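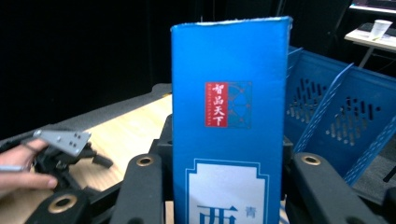
Peut-on vous acheter une seule boîte ?
Chaque modèle en carton se vend à la pièce, au comptoir comme par correspondance.

À propos de Tilwood

4 juillet 2019, par Fabian Gruber

Tilwood vend des boîtes et des étuis en carton imprimé, neufs ou de seconde main. La maison a commencé avec des emballages de thé, de biscuits et de papeterie récupérés auprès de magasins qui fermaient. Elle compte aujourd'hui 7 salariés et un atelier de 40 mètres carrés, attenant à la boutique.

Ce que nous vendons

Le catalogue comprend 79 modèles. Une bonne part vient d'importateurs de produits asiatiques : boîtes hautes et étroites, étuis à rabat, coffrets avec étiquette en caractères chinois. Le bleu et le rouge y reviennent souvent. Nous ne traduisons pas toujours les textes imprimés. Quand nous connaissons le sens d'une inscription, il figure sur la fiche de l'article ; sinon la fiche indique seulement la langue.

Les boîtes sont vendues vides, sauf mention contraire. Elles servent à ranger des crayons, des pinceaux, des sachets, des cartes postales, des bobines. Pour un usage alimentaire, nous conseillons de garder le produit dans son propre sachet fermé. Le carton prend les odeurs et les rend.

La gamme Birka regroupe les étuis unis, sans impression, que nous faisons fabriquer. Elle existe en trois hauteurs. La gamme Marti est réservée aux coffrets à couvercle séparé, plus rigides, livrés avec un fond de papier.

Comment nous trions

Tout ce qui arrive passe par la table de l'atelier. On ouvre la boîte, on vérifie le fond, les plis, les angles, puis les rabats. Un carton qui a pris l'humidité part au recyclage, même si l'impression est belle. Un bord supérieur frotté ou blanchi n'est pas éliminatoire : c'est l'endroit qui s'use en premier sur les modèles hauts, à force d'être saisi. Nous classons ces pièces en deuxième choix et elles sont vendues 40 % moins cher.

Les angles ouverts sont recollés à la colle blanche et serrés une nuit. Nous ne repeignons rien et nous ne retouchons pas les couleurs. Les étiquettes de prix anciennes sont retirées si elles viennent sans arracher le papier. Autrement elles restent.

Les retours de clients sur l'état des articles nous ont amenés à revoir les fiches en décembre. Elles précisent maintenant la face concernée par chaque défaut, ainsi que les dimensions intérieures, qui manquaient sur les anciens modèles.

Expédition

Les boîtes voyagent montées, calées avec du papier froissé. Les étuis Birka partent à plat, avec une notice de pliage. Nous réutilisons les cartons d'envoi de nos fournisseurs, ce qui explique les logos divers sur les colis. Les commandes reçues avant midi sont préparées le jour même, du mardi au vendredi.

Reprise et collecte

Nous reprenons les lots d'emballages inutilisés des commerces et, plus rarement, ceux des particuliers. Envoyez-nous les dimensions, la quantité et une vue du fond de la boîte. Les emballages en plastique et les boîtes en métal ne nous intéressent pas. Pour ces dernières, nous renvoyons vers notre confrère Skostumholm, qui ne fait que cela.

La boutique

L'entrée se fait par la cour. Les modèles hauts sont sur l'étagère du fond, rangés par largeur, et les deuxièmes choix dans les bacs près de la caisse. On peut apporter l'objet à ranger et l'essayer dans plusieurs formats avant d'acheter.

Ce site utilise des cookies pour mémoriser votre panier et mesurer la fréquentation. Accepter | Refuser | Paramètres

© Tilwood – Contact – Conditions de vente – Haut de page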